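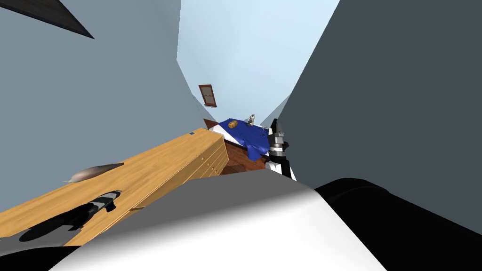
Progress report, simulated household demonstrations
Project: Drodus
Prepared for: Stisier program office
Prepared by: Ramiro Campos
Date: 2026-01-10

Status

Collection is open and running on the two-arm setup. We have accepted 477 demonstrations into the training set since the last report. Another 58 were recorded and rejected, and those are kept in a separate folder with the reason noted for each one. All of the accepted material is simulated. Nothing from the physical lab is included in this count.

The budget line for operator time is on plan. The line for rendering is over plan, for reasons given below.

What was collected

The work in this period was tabletop handling in furnished rooms. An operator drives both arms of the simulated robot and carries out a short written instruction, such as moving an object from one surface to another or placing it on a cloth. We record the joint positions, the gripper commands, the instruction text and the view from the robot's own camera. The rooms use 15 layouts built with the Vidmar scene tool, with cabinets and tables at different heights and distances.

Most rooms put the two arms over separate pieces of furniture, for example a light wood cabinet near the robot on the left and a reddish-brown table with a blue cloth farther off. This was requested in your comments on the first plan. It makes the operator's job slower, and the accepted demonstrations are longer than the ones from the single-table rooms. We think the time is well spent and would like to keep the same arrangement next period.

Cloth remains the hardest item. The simulator settles a crumpled cloth differently on each reset, so the same instruction gives a different starting shape every time. That variety is useful for training, but a small object set on the cloth sometimes tips over before the operator has begun. When this happens we reset and do not count the attempt.

Rejected demonstrations

The largest group of rejections came from gripper contact with furniture. Operators were coming in too low over the cabinet top, and the fingers went into the surface by a small amount that was easy to miss while driving. The checking script now flags this during recording, and the operator sees a warning. Rejections of this type dropped after the change.

The second group was incomplete recordings, where the instruction was carried out but the file was closed before the arms came back to rest. We changed the stop command to a two-step press.

A smaller group had instruction text that did not match the object handled. These can probably be saved by rewriting the text. We have not done so yet and would rather agree on a rule with your office first.

Camera view

The robot's body takes up a large part of the lower view in many recordings, and the arms can hide the object at the moment of grasp. We considered moving the camera forward. The physical robot has its camera in the matching place, so we left it alone and added a small random tilt at the start of each session. The walls and furniture look strongly slanted at the far end of the tilt range. Gandus, who are training the first model, have asked us to keep those sessions in.

Rendering cost

We planned to render each demonstration once. After the change in camera tilt we rendered the first batch again so that all files had the same format. That accounts for the full overrun. No further repeat rendering is planned.

Staffing

We have 2 trained operators. A third has finished the practice rooms and will start on recorded work after a check of her first sessions. Sessions are kept short, as error rates go up late in a long sitting.

Next period

Collection continues in the same layouts until the third operator is at full speed. New layouts with shelves follow. The held-out test rooms will be built by a person who has not driven any of the training sessions. Delivery of the complete set to Gandus is still set for May.

Decisions needed from the program office

Whether mismatched instruction text may be rewritten after recording, and by whom.

Whether the rejected files should be delivered along with the accepted set. Gandus would like to have them. They would need their own index, which is not in the current work plan.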